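Subject: Re: [desk-arms] Gorken arm kit, worth it or wait for the Plurex?
Date: 1 August 2019

> We've got money left for one small arm and it has to be spent
> soon. Has anybody lived with the Gorken for a while? The Plurex
> looks nicer in the brochure but it's more cash and the lead time
> is awful. We'd mostly be picking up little stuff off a table.
> Also, is the gripper any good or do people swap it?

Hi all,

I've had the Gorken kit since July and I like it a lot more than I thought I would! Assembly took me two evenings, and one of those was mostly me putting the wrist on backward (the drawing on page 5 is really easy to misread, so go slow there). Mine cost $224 with the stock two-finger gripper. I haven't touched a Plurex, so I can't help with that half of the question.

Little stuff off a table is pretty much all I do with it. I cover the whole top in white paper and tape it down, which makes small colored things much easier to pick out, and then I try whatever's lying around – game pieces, little balls, that kind of thing.

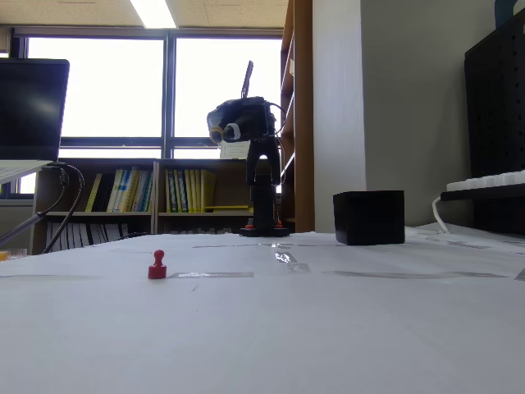 Red game piece in the first one, a yellow ball and a red ball at the fingertips in the second.

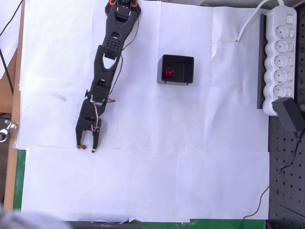
Gripper

Keep the stock one, at least to start. It's fine on anything with straight sides. Round things are fussier and I had to slow the closing speed way down before I stopped chasing them across the paper. Sirico sells softer finger pads and I've got a set on order, will report back.

Software

The program that comes with it is okay for a first afternoon and then you'll want out. I moved to the Biswas scripts and never went back. The calibration step is a bit of a pain (do it again any time you move the base, even a little bit), but you only type two commands and it walks you through the rest.

Gripes

The cable down the arm needs more slack than you'd guess, so leave a loop before you tighten anything. And the manual is thin. Really thin!

If your money runs out soon I'd just get the Gorken. Happy to send my settings file to anyone who wants it, email me off list so we don't clog things up.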